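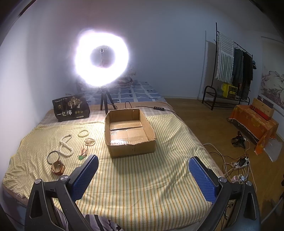

Striped sheet, cardboard box, checked blanket.

Sort the linen closet in January, when you have no better offers. Keep two sets per bed and demote the rest to drop cloths. Fold each set into its own pillowcase - the fitted sheet will still look like a wadded-up parachute, but it'll be a hidden one. Write the bed size on the hem in laundry marker. I once owned 16 flat sheets and couldn't have told you which fit anything. Musty ones get half a cup of white vinegar in the rinse.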